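Are refill shops and deposit returns worth the bother?

Household & Budget > Shopping

hedgepig
Posted 7:42 pm

Our council newsletter has a whole page on the can deposit trial at the Cedell in Hondby. You pay a bit extra on every drink, then get it back when you bring the empty in. The newsletter makes it sound like free money. I did it all through November and I'm not convinced. The machine was full on two of my visits, and the voucher only works in that one shop, which happens to be dearer than Holst for nearly everything I buy.

Has anyone come out ahead on this?

marrowfat_2
Posted 8:05 pm

I have, a little. We get through a lot of fizzy water in our house and I take a bagful back when I'm going past anyway. I wouldn't make a special trip.

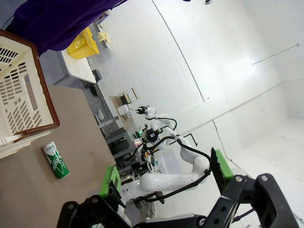
My main gripe is with what counts and what doesn't. Half the imported stuff at the Cedell has no deposit mark on it, so you carry it all the way there and the machine spits it back at you. A green and white can with stars on, like the one lying on its side there, looks much the same as any other until you hunt for the small print. I now check before I buy, which I resent doing for a drink.

tollgate
Posted 8:11 pm

You resent reading a label? It takes a second. The scheme in my sister's town has been going for years and the verges are spotless.

hedgepig
Posted 8:20 pm

Spotless according to whom? Ours says it has "removed" 2,000 cans from the streets. Those are cans people took back to the shop. Most of them would have gone in the recycling box at home, as mine did. I'd like to see what was in the gutters before and after, and I can't find that figure anywhere.

tollgate
Posted 8:26 pm

Fair point on the figure. I still think it does more good than harm.

Jandness_Jo
Posted 8:58 pm

I used to work on the tills (not at Cedell) and I'm on the grumpy side of this one. The shop keeps every deposit that never gets claimed, or at least ours did. Nobody at head office was in a hurry to mend the machine.

As for carrying things back, forget bin bags. They split and they drip on the bus. A stiff plastic basket with folding handles is far better, and you can rinse it out under the tap afterwards.

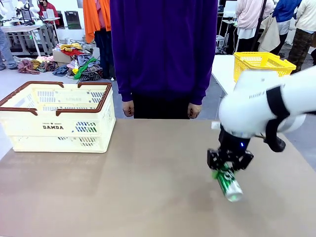 What I'd tell anyone starting out

Keep the empties somewhere you already walk past.
Don't crush them. Ours wouldn't read a squashed can.
Go before 11 in the morning, when the machine has been emptied.
Spend the voucher the same day. I found 17 of them in a coat once, all out of date.

marrowfat_2
Posted 9:14 pm

Out of date! I didn't know they ran out. Off to look in my purse.

Edit: four weeks, in tiny grey print on the back. That's a bit much for money that was mine to begin with.

hedgepig
Posted 9:22 pm

This is exactly what I mean. They take it off you in cash and give it back as a slip of paper with an end date. If it were really a deposit I'd be able to have it in coins.

tollgate
Posted 9:30 pm

You can at the Jandness branch. Go to the kiosk and ask. They don't advertise it, I grant you.

hedgepig
Posted 9:33 pm

Jandness is more than 20 minutes each way for me — I'd spend the lot on the bus.

lentilweather
Posted 10:02 pm

I'll stick up for it a bit. My two kids do the returns and keep what they make, so in our house it works as pocket money and I don't have to think about it. They argue over whose turn it is to feed the machine. 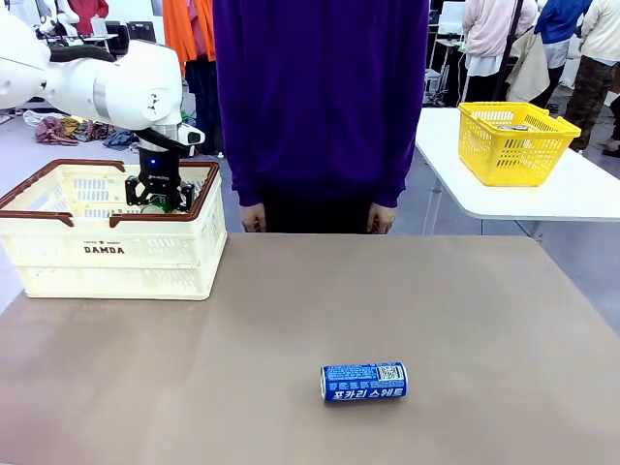
Where I do agree with hedgepig is the price of the drinks. I'm fairly sure the multipacks went up by more than the deposit when all this came in, at Holst as well. I didn't keep the receipts so I can't prove it, but it's the sort of thing shops do when there's a new line on the label to hide behind.

Jandness_Jo
Posted 10:10 pm

They did go up. I stuck the shelf tickets on myself.

tollgate
Posted 10:15 pm

Everything went up that year. You can't pin it all on the cans.

hedgepig
Posted 10:31 pm

I'm going to keep every receipt until spring and add it up properly. If I'm ahead I'll say so on here. In the meantime it's tap water and squash.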